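Packing Day at the Round Table

Welcome back, friends, and thank you for stopping by! Melati and I have been getting our bags ready for the June trip, which always takes us far longer than it should (we talk too much – and then there's tea). Everything ends up on the round table sooner or later, flowers and all, and I wouldn't have it any other way.

The black backpack, face up, with the NATURE print keeping it company.
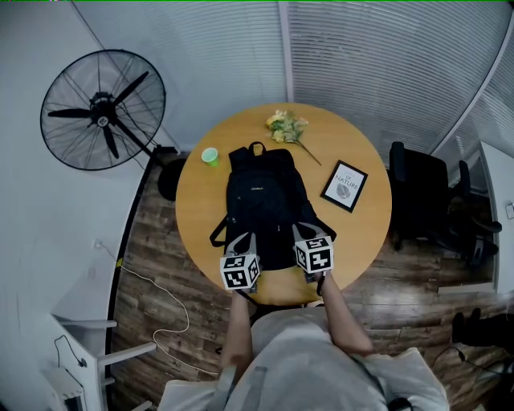 Bayu wants to bring 30 pairs of socks, bless him, so we'll see how far we get before supper.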